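Section 5. Sorting and Folding on the Bed

Read Section 4 (Preparing the Bedroom) before you start. The steps below assume that the bed is made, the bedspread is pulled smooth and the Welar shelf dividers are already in the wardrobe.

5.1 What you need

A made bed or another flat, clean surface
The Welar folding card (in the lid pocket of the box)
One sheet of drawer labels
A bag or basket for items that go back to the wash
A soft clothes brush, if you have one

Note: The folding card is sized for adult tops. For children's clothes, use the shorter edge.

5.2 Before you fold

1. Bring the clothes to the bed in small batches. A pile that covers the whole bedspread leaves no room to work.

2. Check that everything is fully dry. Feel the thick places first: cuffs, waistbands, pocket edges and the seams under the arms.

3. Empty all pockets.

4. Turn every garment right side out.

5. Pull out anything that belongs in another room, such as kitchen towels, and set it aside in one pile.

CAUTION: Do not iron on the bedspread. Heat can mark the cover and the layers under it.

5.3 Laying out a sweatshirt or sweater

Sweatshirts and knits are done first. They take up the most space, and the rest of the batch is easier to see once they are out of the way.

1. Pick the garment up and let it hang for a moment so that the sleeves drop free. Knits may be lifted by the hem or the shoulders. Do not lift a heavy knit by one cuff.

2. Lower it onto the bed and spread it flat.

3. Smooth from the middle toward the sides with an open hand. Small creases can stay. Do not stretch ribbed fabric to get them out.

4. Find both sleeves. A sleeve may lie across the chest or hang over the side of the bed at this stage. Both are straightened in 5.4.

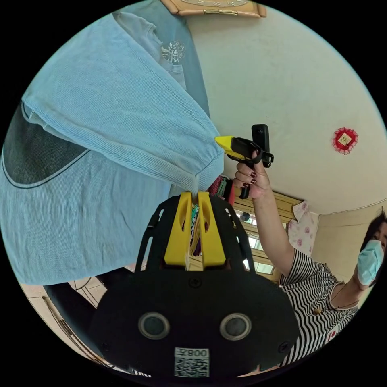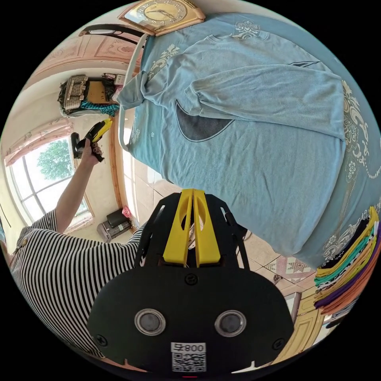
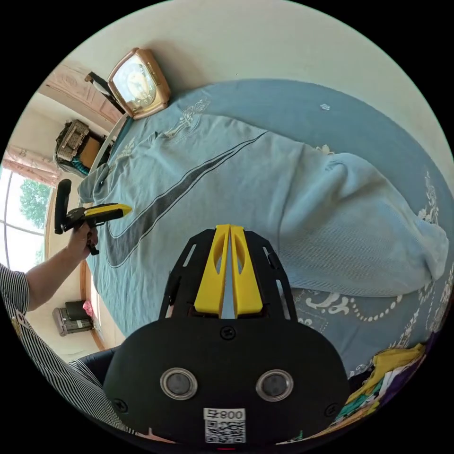

Light blue sweatshirt, steps 1 to 4.

5. Look over the front and back for loose threads, stains or pilling. Brush off lint now. Anything that needs washing again goes into the bag, not back on the pile.

Note: If the garment has a printed design, keep your hand off the print while smoothing, and do not fold it sharply through the middle of a thick print.

5.4 Folding

1. Turn the garment face down, with the collar toward the head of the bed.

2. Place the folding card in the center of the back, with its top edge just under the collar.

3. Fold the left side in over the card. Lay the sleeve straight down along the fold.

4. Do the same on the right side. The sleeves may overlap.

5. Slide the card out from the bottom.

6. Fold the hem up to the middle, then fold again to meet the collar.

7. Turn the bundle over and press lightly with both hands to let the air out.

Bulky knits: leave out the second fold in step 6 and store the garment flat on a shelf.

Hooded tops: fold the hood down over the back before step 2.

Slippery fabrics: fold on top of a towel. They tend to slide on a smooth bedspread.

5.5 Putting away

1. Stack no more than 5 sweatshirts in one Welar section. A taller stack leans into the next section and makes the divider pop out of its clip.

2. Put the heaviest at the bottom.

3. Face all folded edges the same way, toward you.

4. Write the label in pencil the first time. Change it to pen after a few weeks, when you know the arrangement suits you.

5. Take the wash bag out of the bedroom and shake out the bedspread.

CAUTION: Do not load a divider shelf on one side only. Fill from the center out.

5.6 Common problems

The stack falls over when I pull one out.
The bundles are too wide for the section. Refold with the card turned to its narrow side.

The sleeves make a lump in the middle.
The sleeves were folded across. Lay them straight down, as in step 3 of 5.4.

The knit has grown longer.
It was stored on a hanger. Wash according to the care label, dry flat and keep it folded.

A divider clip is broken.
Order part 3326 (clip, pack of 48) from Clomolgate. The older clip, part 751, does not fit Welar shelves.

Go on to Section 6 for trousers and skirts.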